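Die alte Kaffeemühle, zweiter Winter

31. Dezember 2020

Im Februar habe ich angefangen, die Kaffeemühle meiner Großmutter wieder herzurichten. Fertig ist sie immer noch nicht, aber sie mahlt. Ich schreibe auf, wie es bisher gelaufen ist, weil zwei Leser nach dem letzten Beitrag gefragt haben und weil ich mir selbst sonst nicht merke, was ich wann eingestellt habe.

Die Mühle ist eine Kadero, ein Standmodell mit Kurbel an der Seite. Sie stand jahrelang im Keller neben den Einmachgläsern. Der Trichter hatte innen einen braunen Belag aus altem Kaffeeöl, der auch nach zwei Tagen in Sodalösung nicht ganz weg war. Den Rest habe ich mit einem Holzspatel abgeschabt. Keine Stahlwolle, die Kratzer gehen nicht mehr raus.

Das Mahlwerk

Zerlegt war alles in einer Stunde. Vier Schrauben, eine davon festgerostet. Kriechöl drauf, über Nacht stehen lassen, am nächsten Morgen ging sie auf. Die Mahlscheiben selbst sind gut. Ich hatte mit stumpfen Kanten gerechnet und mir schon Ersatz angesehen, 77 Euro für ein Paar. Das Geld habe ich mir gespart.

Schwieriger war die Lagerbuchse. Sie hatte Spiel, und mit Spiel in der Welle kann man am Mahlgrad drehen, so viel man will, es kommt immer grobes und feines Pulver durcheinander heraus. Eine neue Buchse aus Bronze hat mir eine kleine Dreherei in Mansilla gemacht. Zwei Wochen Wartezeit, saubere Arbeit. Beim Einpressen habe ich sie in den Gefrierschrank gelegt und das Gehäuse im Backofen auf 70 Grad erwärmt. Danach ließ sie sich fast mit der Hand eindrücken.

Mahlgrad und Bohnen

Ich trinke morgens Filterkaffee, nachmittags manchmal einen aus der Kanne vom Herd. Für den Filter steht die Stellschraube jetzt eine dreiviertel Umdrehung offen, gerechnet ab dem Punkt, an dem sich die Scheiben gerade berühren. Für die Herdkanne eine halbe. Feiner geht, macht aber keinen Spaß, weil die Kurbel dann schwer wird und die Mühle auf dem Tisch wandert. Ich habe ein feuchtes Tuch darunter gelegt — hilft etwas.

Eine normale Kanne braucht 110 Umdrehungen. Das weiß ich, weil ich es beim ersten Mal wissen wollte, seitdem kurbele ich einfach, bis der Trichter leer ist. Dunkel geröstete Bohnen gehen leichter durch als helle. Mit der hellen Röstung von Samon, die ich sonst gern mag, war es eine richtige Plackerei. Die Prullgate-Mischung ist mir auf Dauer zu bitter, lässt sich aber am besten mahlen. Im Moment kaufe ich abwechselnd.

Zum Geschmack: Ich schmecke einen Unterschied zu vorgemahlenem Kaffee, zu meiner elektrischen Mühle schmecke ich keinen. Wer nur wegen des Aromas restaurieren will, kann es lassen. Mir gefällt, dass es morgens leiser ist.

Zahnräder

Bei meinem Modell sitzt die Kurbel nicht direkt auf der Welle, dazwischen laufen zwei Stirnräder. Die alten sind aus Guss und an den Flanken ziemlich abgenutzt. Sie halten noch, aber ich lese mich gerade ein, was als Ersatz taugt. Aluminium ist leicht und lässt sich gut bearbeiten, verschleißt ohne Härtung aber schneller als Stahl. Wichtig sind die Zähnezahl, das Modul und der Durchmesser der Bohrung. Und man muss vorher klären, wie das Rad auf der Welle befestigt wird, sonst hat man ein schönes Teil, das sich leer dreht.
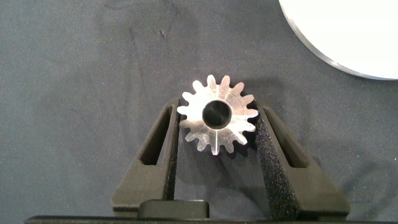
Was noch offen ist

Die Schublade klemmt bei feuchtem Wetter. Ich will die Führung mit Kerzenwachs einreiben, bevor ich am Holz etwas wegnehme. Der Kurbelknauf hat einen Riss, der geleimt werden müsste. Und das Gehäuse braucht neues Öl, vermutlich Leinöl, dünn aufgetragen und lange getrocknet. Damit warte ich, bis man wieder bei offenem Fenster arbeiten kann.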